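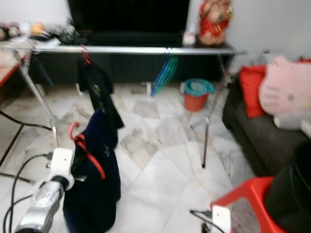

Members' Builds

The robot has moved in with the laundry, and I've stopped apologising to the household about it. Drying racks are a lovely test bed, I've found. A hanger hooked over a round bar swings and twists the moment you so much as brush it, and black clothes give the vision software very little to go on. Plain blocks on a bench were never this rude!

Most of my October evenings went on cables (don't they always). I'd left too little slack at the wrist, so anything beyond a half turn tugged the connector, and Jolien Mulder lent me a bag of clips from the Skuvadine workshop to sort it out. I also slowed the closing speed right down, to 60 on the controller's own scale — whatever that means in real units, the manual is no help.

Next job is softer pads for the fingers. I'm torn between silicone and old bicycle inner tube.

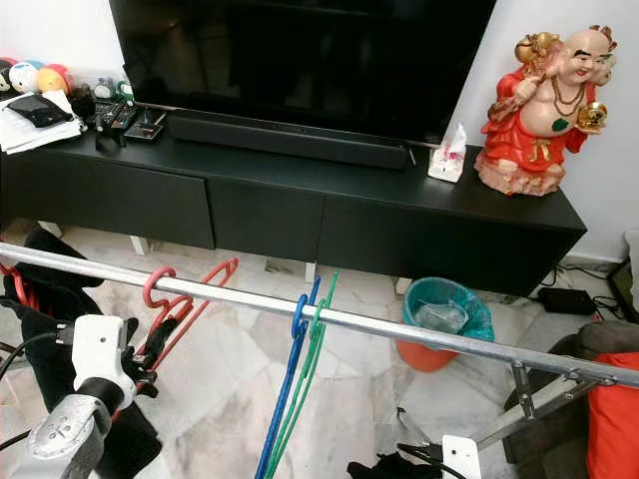 Reiko Ueda wrote in after the last issue to say inner tube is fine for a month, then goes shiny and lets everything slide, and that she'd go for silicone and glue it on in strips so one can be swapped without redoing the lot. Strips it is, then. If anyone has offcuts going spare, I'll be at Skuvadine from 11 with the arm in a box and a tin of biscuits.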